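Preguntas frecuentes sobre Trundono, el troyano que llega por SMS

Última actualización: 14/1/18

¿Qué es Trundono?

Trundono es un troyano bancario para teléfonos Android. Se distribuye mediante mensajes SMS que anuncian un paquete pendiente de entrega e incluyen un enlace a una página de descarga. La aplicación que se ofrece allí se presenta como un servicio de seguimiento de envíos, con el nombre de Citel.

¿A qué dispositivos afecta?

A teléfonos y tabletas con Android que permitan instalar aplicaciones de orígenes desconocidos. No hemos encontrado ninguna variante para iOS. Si se abre el enlace desde un iPhone, la página muestra un formulario que pide los datos de la tarjeta, de modo que el riesgo existe también en ese caso, aunque no se instale nada.

¿Cómo se produce la infección?

El usuario pulsa el enlace, descarga un archivo APK y acepta la instalación. Al abrirse por primera vez, la aplicación solicita permiso de administrador del dispositivo y acceso a los SMS. Si se deniegan, vuelve a pedirlos cada pocos segundos hasta que se conceden o se desinstala la aplicación.

Recibir el SMS no infecta el teléfono. Abrir el enlace, en las muestras que hemos analizado, tampoco. Hace falta instalar el archivo.

¿Qué datos roba?

Trundono lee los mensajes entrantes, incluidos los códigos de confirmación que envían los bancos, y superpone una pantalla falsa cuando se abre una de las 144 aplicaciones que tiene en su lista. La mayoría son de banca; hay también 11 de correo y mensajería. Lo que se escribe en esa pantalla se envía al servidor de los atacantes.

También copia la agenda de contactos y la utiliza para enviar nuevos SMS desde el propio teléfono. Por ese motivo el mensaje puede llegar desde el número de un conocido.

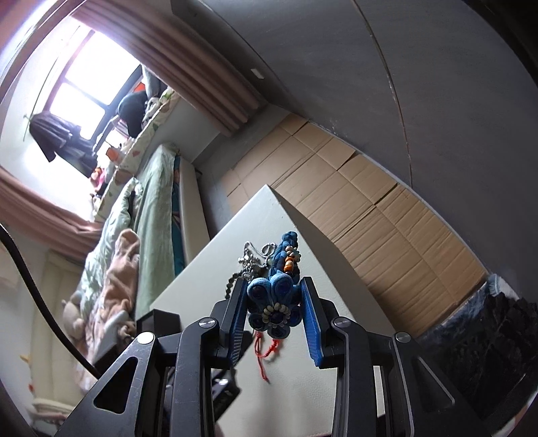
Los mensajes enviados de esta forma se borran de la bandeja de salida, así que el titular de la línea suele enterarse por la factura o porque alguien le pregunta por el enlace.

¿Cómo sé si mi teléfono está infectado?

Revise la lista de aplicaciones en Ajustes > Aplicaciones. Trundono oculta su icono del menú principal, pero sigue apareciendo ahí con el nombre Citel o, en las versiones más recientes, Mahawong. Revise también Ajustes > Seguridad > Administradores del dispositivo. Los nombres de los menús cambian según el fabricante.

¿Cómo se elimina?

1. Active el modo avión.
2. Reinicie el teléfono en modo seguro.
3. Retire el permiso de administrador a Citel o Mahawong.
4. Desinstale la aplicación.
5. Borre el archivo APK de la carpeta de descargas.

Si el botón de desinstalar aparece desactivado, el permiso de administrador sigue concedido. Repita el paso 3. Cuando no sea posible retirarlo, queda la opción de restablecer los valores de fábrica, con la pérdida de los datos que no estén en una copia de seguridad.

He introducido mis claves. ¿Qué hago?

Llame a su banco por el número que figura en la tarjeta y pida el bloqueo del acceso en línea. Cambie las contraseñas desde otro dispositivo. Guarde el SMS original o una captura de pantalla por si presenta denuncia.

¿Lo detecta el antivirus?

Girnasent Móvil detecta 136 muestras de esta familia desde la actualización de firmas de enero. Las versiones anteriores de nuestro producto, sin actualizar, reconocen solo 2. Compruebe la fecha de las firmas en la pantalla de inicio de la aplicación.

¿Puedo enviarles una muestra?

Sí. Comprima el archivo APK en un ZIP con contraseña y súbalo desde el formulario de muestras de Girnasent, indicando la contraseña en el campo de comentarios. No reenvíe el SMS con el enlace activo. Respondemos a todos los envíos, normalmente con el nombre de la familia y la versión de firmas que la incluye.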